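Household Economics, Evening Section
Handout 4: How a Store Decides What Things Cost
Instructor: Yareli Tlapale, Gunville Adult Learning Center
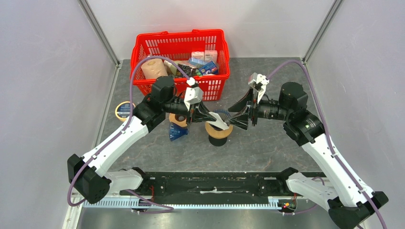 Why does the same can of beans cost more in one store than in another across town?

Mostly it comes down to how fast the store sells its beans and what it has to pay to keep the doors open. A store that turns over its shelves quickly can live on a few pennies per can, while a slow store needs more from each one to cover the same rent and lights.

I know several of you came in last time convinced that your corner grocer was cheating you, and I promised we would take the question seriously, so let's do that. Please keep this sheet with your notes from Handout 3, where we talked about fixed and changing costs, as we will lean on both of those ideas tonight.

Markup and margin

These two words get mixed up all the time, even by people who run stores, so don't feel bad if you have to read this part twice. Suppose a store pays 80 cents for a jar of mustard and sells it for a dollar. The store adds 20 cents. Markup compares that 20 cents with what the store paid, so the markup is 25 percent. Margin compares the very same 20 cents with the selling price, so the margin is 20 percent. Same jar, same 20 cents, and two different answers depending on what you divide by. When you read a newspaper story about grocery profits, look for which one the writer means (and sometimes, I'm sorry to say, you won't be able to tell).

Remember too that the 20 cents isn't profit yet. Wages come out of it, and so do rent, spoiled lettuce, broken jars and the electric bill for all those coolers.

The Gunville exercise

Let's imagine we are running a small store on the Arnton road. In one week it rings up $2,000 in sales, and the goods it sold cost $1,486 to buy. That leaves $514 before any other bill is paid. Divide 514 by 2,000 and you get a margin of 25.7 percent. Now divide 514 by 1,486 for the markup, and write your answer in the space at the bottom — we will compare in class. Bring a calculator if you like. I don't mind a bit.

Loss leaders

A loss leader is something sold at or below cost to bring people in. Milk and eggs are the old favorites, and turkeys in the fall. The store is counting on you to pick up other things on your way to the register, and most of us do! I went out for eggs last month and came home with eggs, a pie tin and two kinds of crackers, and I teach this class.

There is nothing dishonest about a loss leader so long as the store has a fair supply of it. If you have the time and the gas, you can do nicely by buying only the specials. Do count the gas, though. A trip across town to save 40 cents isn't much of a bargain.

Unit prices

The little shelf tag that gives a price per ounce or per pound is your best friend in the store. Bigger packages are often cheaper by the ounce, but not always, and every so often the middle size wins. Watch out for tags that use different units on the same shelf — ounces on one and pounds on the next. Divide the price per pound by 16 and you can set them side by side.

For next time

Read chapter 7, skipping the section on wholesale clubs, which we'll do together. Save one grocery receipt and mark anything you hadn't planned to buy. You don't have to show it to anyone.

Markup for the Gunville exercise: ____________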